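# Unidad de evacuación por vacío Druverura 206

Garnolance suministra a talleres ferroviarios y estaciones de término la unidad Druverura 206, destinada al vaciado de los depósitos de aguas residuales de coches de viajeros. El equipo se instala a pie de vía y puede atender dos coches a la vez. 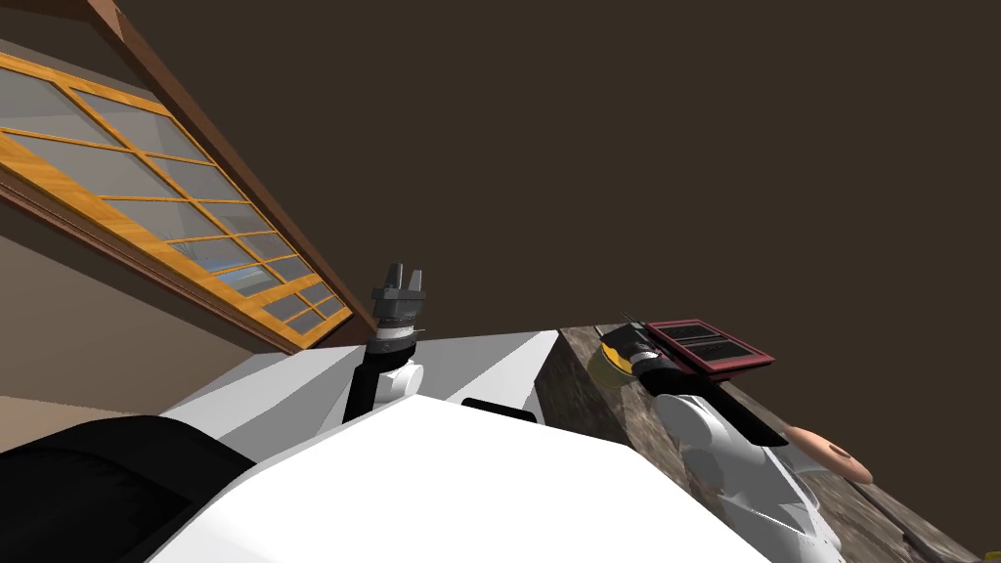 **¿Qué acoplamiento utiliza la manguera de aspiración?**

La unidad se entrega con acoplamiento Gerlach de cierre rápido. El adaptador para bocas antiguas se solicita aparte, con la referencia 303.

## Características

- Depósito intermedio: 1.506 litros
- Peso en vacío: 1.045 kg
- Bomba: Bandov, de anillo líquido
- Aclarado con agua limpia mediante circuito independiente

El cuadro de mando detiene la bomba cuando el depósito intermedio alcanza el nivel máximo. La reanudación del servicio requiere la intervención del operario.
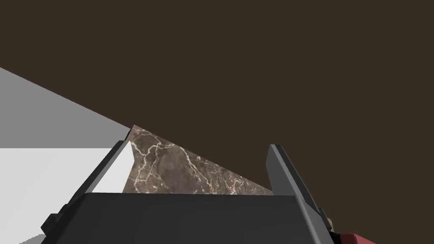
El vertido a la red de saneamiento queda sujeto a la autorización que corresponda a cada instalación, cuya tramitación compete al titular. Garnolance facilita la documentación técnica necesaria junto con la oferta.

## Suministro

Los pedidos confirmados antes de septiembre incluyen la puesta en marcha y una jornada de formación para el personal de limpieza. Los filtros y las juntas se consideran material fungible y no están cubiertos por la garantía.

Ficha revisada el 9 de mayo de 2026.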